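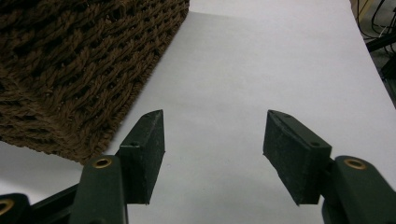 Go slower than you think you need to, then go slower again, was what we got told before anyone was allowed to touch a gripper. Fair enough. The student saying it had watched visitors snatch at things all morning.

So, the Flatix open day, 10th November, Powell building, Norarska college. Writing this on the train before I forget it all, sorry for the state of it.

Getting there: number 80 bus from the station, stops right outside. Sign for the robotics class was up on the wrong door (it was the cookery rooms, nice smell, no robots). Up the stairs, second corridor, room 69. Coats in a heap on the landing.

Flatix is the students' own project, started in October. The idea is tidying. Cloths, baskets, ordinary stuff round a house. You hold a gripper in each hand and do the job yourself, and the recordings get used later to teach an arm how to do it. I'd expected the arm to be the exciting bit. Spent nearly all my time on the hand grippers instead.

The fingers are dark green on one type, with a rough feel to them like something off a printer, and little brass eyelets. Black on the other lot. Cables off the back that you have to keep flicking out of the way of your elbow. Heavier than they look, my wrist knew about it after a few goes.

Had my turn at the basket. Task is dead simple on paper. Cloth goes in, cloth lies flat, let go, hands away. First try I let go too early. Second try I got hold of two layers when I wanted one and the whole thing bunched up. Third was alright! The student on the laptop said alright counts, they keep the messy ones too and mark them as messy. Liked that.
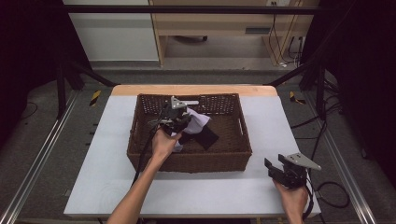
White cloth held in the basket, black one underneath. Second gripper outside.

Black cloth is apparently the pig of the job. Dark cloth in a dark basket, hard to see the edges, and the students said the software has the same trouble as us. Somebody asked why not buy a lighter basket. Answer was that people own dark baskets. There was a bit of an argument about wether to do a whole set with the white cloth first and come back to black later. Not settled when I left.

Other things, in no order:

Short talk by the Droltetti team, a rival lot from the other side of the town who are doing cups and plates for the same competition. Good slides, too fast. They drop things in 3 out of every 10 goes and said so up front.

The class is open to beginners, 2 evenings a week, you don't need any coding for the first half. Asked about cost, was told it's free if you're already enrolled on anything at the college. Even pottery.

Tea ran out early. Bring a flask.

No stools for the queue, and it was a slow queue, each go has to be reset and the cloths put back the same way. Would of liked a list to sign so you could wander off and come back.

Didn't get to see the arm run. It was being worked on, lots of people crouched over a laptop, I left them to it. They're hoping to have it folding by the next open day in spring and I've put my name down for that one. My stop, got to go.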